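Startseite Ratgeber Büro & Arbeitsplatz Putzen Kontakt

Den Gemeinschaftstisch im Büro richtig aufräumen und abwischen

Von Azadeh Ghasemi
Lesezeit: 2 Minuten
Drucken | Per E-Mail senden

In unserem Büro in Admont gibt es einen Tisch, der allen gehört. Man telefoniert dort, man trinkt etwas, man legt Sachen ab und geht weiter. Am Abend liegt dann vieles darauf. Ich habe mir eine feste Reihenfolge angewöhnt und schreibe sie hier auf, weil meine Kollegin Snædís Grímsdóttir danach gefragt hat.

Sie brauchen: ein weiches Tuch, lauwarmes Wasser, einen Tropfen Spülmittel und ein zweites, trockenes Tuch.

1. Zuerst schauen, noch nichts anfassen. Was gehört immer auf den Tisch, was gehört einer Person, was ist Abfall? Bei uns bleiben das Telefon und die Blumen immer stehen.

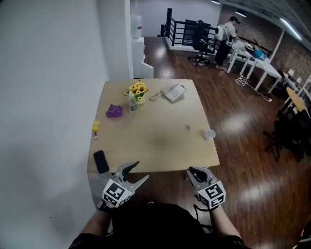 Der Tisch vor dem Aufräumen, mit Telefon, Sonnenblumen und Pappbecher.

2. Den Becher wegnehmen. Ein Pappbecher nahe an der Kante fällt leicht hinunter, deshalb kommt er als Erstes dran. Bitte in den Becher hineinsehen und einen Rest ins Spülbecken gießen, nicht in den Papierkorb.

3. Persönliche Sachen zur Seite legen. Ein Handy gebe ich der Person direkt in die Hand. Wenn ich nicht weiß, wem es gehört, kommt es in die Schublade am Empfang, mit einem Zettel, auf dem das Datum steht. Kleine Schachteln und ähnliche Dinge lege ich dazu.

4. Das Tuch ausschütteln und falten. Ein Tuch, das zerknüllt liegen bleibt, trocknet schlecht und riecht bald. Ich falte es zweimal, so hat man mehrere saubere Seiten zum Wischen.

5. Die Flasche und die Blumen nach hinten schieben. Wasserflaschen vorher fest zudrehen. Künstliche Blumen sind dankbar, sie brauchen nur ab und zu einen trockenen Pinsel gegen den Staub.

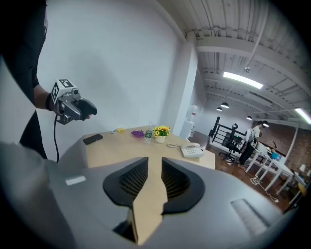 6. Die freie Fläche wischen. Immer in Richtung der Maserung, von hinten nach vorne, das Tuch nur leicht feucht. Dunkle Flecken nicht kratzen! Lieber das feuchte Tuch 60 Sekunden darauf liegen lassen und dann noch einmal wischen.

7. Trocken nachreiben und das Telefonkabel ordnen. Den Hörer kurz abheben und frei hängen lassen, dann dreht sich das Spiralkabel von selbst aus.

Zum Schluss stelle ich die Blumen wieder in die Nähe des Telefons. Das feuchte Tuch hänge ich über den Rand vom Spülbecken, und am Freitag nehme ich es zum Waschen mit.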